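4.2 Getting the refill money back

I went into this part of the study thinking the hard bit would be getting people signed up for help with their inhaler costs. I was wrong about that. Most of the folks I talked with in February had a Collet savings card within a day or two. The trouble started at the pharmacy counter, where the card and the insurance plan had to agree on who paid first.

Of the 700 refill claims we pulled from the Hular clinics, nearly half came back at least once before they went through. 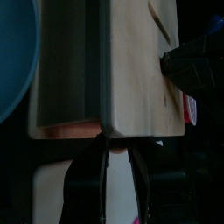 A lot of those bounced claims were dull stuff, like a birth date typed wrong or a plan number left over from an old job. The ones that bugged me were the claims where everything was filled in right and the plan still said no. Skavico, the company that handles the billing, files those under "other," and I spent a good chunk of my summer calling to ask what "other" meant (I got 2 different answers).

Figure 4. A pale wooden block above two black gripper fingers.

People who used the Jimumon help line did better. I can't say the line itself did it, as callers may just be the kind of people who keep after things. Still, I'd want a bigger study to look at it.
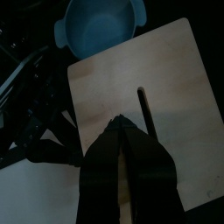

So what happens to a patient who pays full price while the claim is stuck? They can mail in the receipt and ask for the money back, but the check takes weeks, and several people told me they skipped doses while they waited for it.

I come back to those skipped doses in the next section, along with the clinic notes.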